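## 3. Study Area and Survey Method

### 3.1 Setting

Gelimberg is a former mill district on the east bank of the river, joined to the town of Foltton by a single road bridge. Its housing is mostly two-story rental stock. Most households buy their water from the Foltton utility, but a large minority still draw from shared wells dug before the utility extended its mains. Earlier work in the district treated these households as a remnant that would disappear as connections became cheaper. The share has changed little since the first connection subsidy was introduced, and the present study asks why.

We distinguish between households that have no connection, households that have a connection and do not use it, and households that use both sources in the same week. The third group is missing from the utility's own records, which list a property as either active or inactive. Kozan's earlier interviews in the Kuusk quarter suggested that mixed use was common there, particularly where laundry and cooking were done by different members of the household.
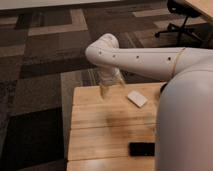 Foltton, March

### 3.2 Sampling

The sampling frame was the district rent roll, from which 400 addresses were drawn at random within four strata defined by distance to the nearest shared well. Vacant units and business premises were replaced by the next residential address on the same street. One adult in each household was asked to complete the interview, and any adult who paid or helped to pay the household bills was eligible.

Interviews followed a fixed schedule of 62 items and were conducted in the respondent's home. The schedule covered the number of people in the household, the sources of water used during the previous week, the purpose of each use, and the most recent bill. Respondents without a bill at hand were asked to estimate the amount, and the estimate was flagged. Birthe Grímsdóttir trained the interviewers and reviewed the first 20 completed schedules before the remaining visits were assigned. Two items on storage tanks were reworded after this review. Answers to the earlier wording were kept but are not used in Section 4.

No interviews were held on Friday, when the market draws many residents across the bridge. Evening visits were offered to households that could not be reached during the day.

### 3.3 Measures

Daily use was reported in household containers and converted to gallons by the interviewer, using the container the respondent named as the one most often filled. Where a household used containers of different sizes, each was recorded on a separate line. Water carried for a neighbor was assigned to the neighbor if that household was also in the sample, and otherwise left out.

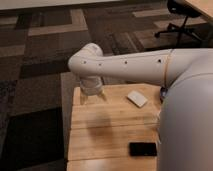
Vol. 7

Cost was measured in two ways. The first is the amount billed, divided by the number of people in the household. The second adds the time spent fetching and waiting, valued at the local wage for casual work. The two measures rank households differently. A family living next to a well may appear to save money under both, while a family at the far end of Dorkard Street saves only under the first.

Figure 3. Steps used to classify households by water source. A household is placed in the mixed group if it reports any use of both sources during the previous week, whatever the quantity.

We also asked respondents to judge the taste and reliability of each source they used. These items were scored separately and were not combined into an index. Taste was asked only of respondents who had drunk from the source during the previous month. Reliability was asked of all users, with outages at the mains and low water in the wells recorded as different events.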